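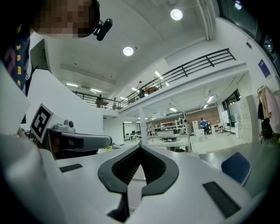

How often do the finger pads need changing?

When the rubber goes shiny or starts to tear at the edges. I change both pads on a gripper together even if only one looks tired, as a new pad opposite an old one makes everything you pick up twist slightly. On our Prandel pair that has meant a new set every 5 weeks, but we use them hard and you may well get longer.

What do I clean the pads with?

A damp cloth and a drop of washing-up liquid, then a dry cloth. I used to use alcohol wipes on everything (so quick!) and ended up with pads that felt like old bicycle tyres. Let them dry properly before you start. If you've been handling fruit, do it the same day, before the sugar sets.

My markers keep dropping out of tracking. Is it the software?

I always blame Jenik first and I'm nearly always wrong. Look at the marker faces. Fingerprints and scuffs will do it, and so will a corner that has begun to lift, or a ceiling light catching the print at a bad angle. Wipe each face gently and press the corners flat. If one won't stay down, print a fresh matt one at the same size and swap it. Please don't put clear tape over the top, it shines like anything.

Do I have to recalibrate after changing a marker?

Every single time, sorry. Even a tiny shift will show up in the finger positions. Calibration takes me 2 minutes now I've got the hang of it. Open the fingers fully, close them fully, do that again slowly, and save. Then try it on something round and easy before you trust it. 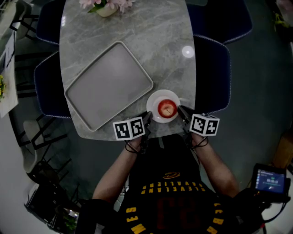 I go for something with a bit of weight to it, and I bring the fingers in slowly from either side and watch the opening reading as they touch. It should settle and stay put. If it jumps about, go back to the markers before you fiddle with any settings!

One finger moves more stiffly than the other. What now?

Crumbs, usually, or a bit of grit in the slide. Brush it out with a dry paintbrush and work the finger through its whole travel a few times. Still stiff? Back the side screw off a quarter turn and try again. I don't oil mine. Oil gets onto the pads sooner or later and then nothing grips.

How tight should the wrist cords be?

Snug enough that the gripper can't reach the floor if you let go, loose enough to slide a finger underneath. The Nenov cords we bought fray near the knot, so have a look there when you put them on.

Can I fit Vainio fingers to a Prandel body?

You can, with the adaptor plate, and I did it for over 52 hours of use with no bother. They are a touch longer though, so put the new length into Jenik before you calibrate, or it'll think you're closing short.

Where should the grippers live overnight?

In their case, fingers slightly open so the pads aren't squashed together. Keep them off the radiator.

Last updated January 22, 2018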